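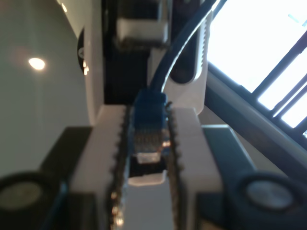 Man-sik Jang says any patch cable with a decent boot on it will outlive the switch it's plugged into, so why am I fussing over which ones to buy.

Because I have a drawer full of patch cables with perfectly nice boots and broken clips, that's why. The boot keeps the tab from snagging. It does nothing for a clip that was brittle when it left the bag.

Been reading the Galla sales page again. "Rated for 1640 insertions." Rated by whom? With what plug, in what port? I wrote and asked. Got a PDF back with the same number in a bigger font.

Also they want $26 for a pack of two. Two! For that money I'd like someone to come over and plug them in for me.

Okutine sells what looks to me like the same cable in a plainer bag. Can't prove it. The molding on the boot matches and so does the printing on the jacket, down to the spacing.

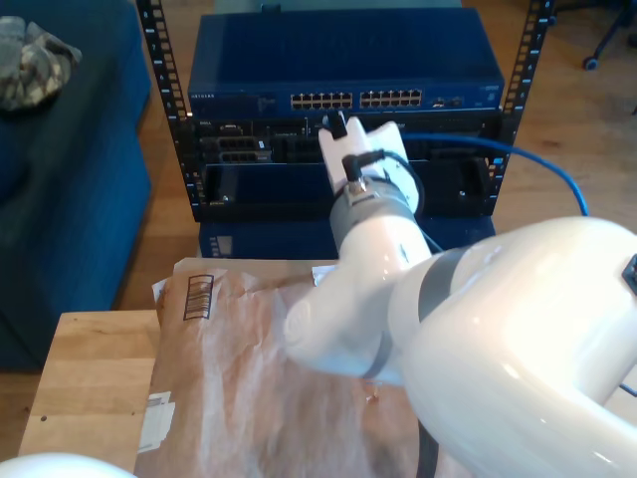
My other gripe is cable length, and it's the one people argue with me about. Everyone buys long "to be safe" and then the extra has to go somewhere. Look at the blue one on the lower unit - out past the right side of the rack and down toward the floor. I've caught a foot on a loop like that. Measure the run, add a bit for the bend, buy that.

Ye-seo Ma asked if I'd put cable management in the bay under that unit. Maybe. I've seen a lot of those panels turn into a place to hide slack you shouldn't have bought. Shorter cables first, then we'll see what's left to manage.

And no, I don't believe gold contacts on a home patch cable are a selling point. Find me one at any price that doesn't say gold on the bag.

Gil is a different story. Dull website, no insertion claims at all, and you can order by the length you measured. Slow shipping though, everything comes by way of Lodenau. Ordering a handful to try. If the clips are still alive in December I'll say so, and if they snap I'll say that too.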